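A Typeface for Szekeres

When the tea company Szekeres decided to print its own labels, the first question was which letters to use. They had a folder with free fonts, as most small firms have, and for two years the boxes looked fine. Then a shop in the same town began to sell candles with exactly the same lettering, and customers asked if the two were related.

A font can be bought, rented or ordered. Buying a license is the most common way, and for many firms it is enough. But the license usually says how many computers may use the font, and whether it may go on a website or inside an app. People read this part late. Szekeres had 24 different labels, a web shop and a van with big letters on the side, and each of these was a separate line on the price list.

The other way is to write to the person who drew the letters. Margit Öberg runs a small studio called Fesum, where she sells her own typefaces, and she gets such letters almost every week. Some people want only a new ampersand. Some want the whole alphabet made a little wider, so it can be read on a small tin from the other side of a counter. She charged Szekeres 920 dollars to change 20 characters of an existing face, and the work was ready in March.

What did they get for this money? The lowercase g lost its lower loop, the accents were moved closer to the letters, and the numbers were made the same width so that prices stand straight under each other. I looked at the old and the new label for a long time before I saw the difference in the g. After that I could not stop seeing it. 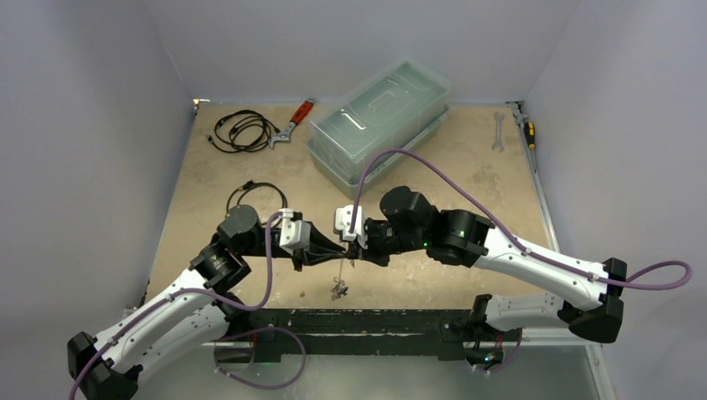
Öberg thinks most clients ask for too much in the first letter. They send a long list of feelings, she told me, words like honest and fresh, when she would prefer to get one old box and a sentence about what is wrong with it. She also asks them to print the drafts at real size, on the real paper, before they answer her.

Her advice sounds simple, but I have seen how hard it is to follow. At Okameo, a maker of notebooks, the drafts were only viewed on a big screen, where thin lines look elegant. On the rough gray covers the same lines nearly disappeared, and the designer had to draw a heavier version, which was not in the price.

It is good to agree on a few things in writing. Who owns the changed letters? May the designer sell them to others later — and if yes, after how long? Sturent, a bicycle rental firm, paid less because it let the designer put the finished face in her public catalog after one year. For a firm that rents bicycles in one city, this is a fair trade. Szekeres chose to keep its letters private, and the candle shop still uses the old ones.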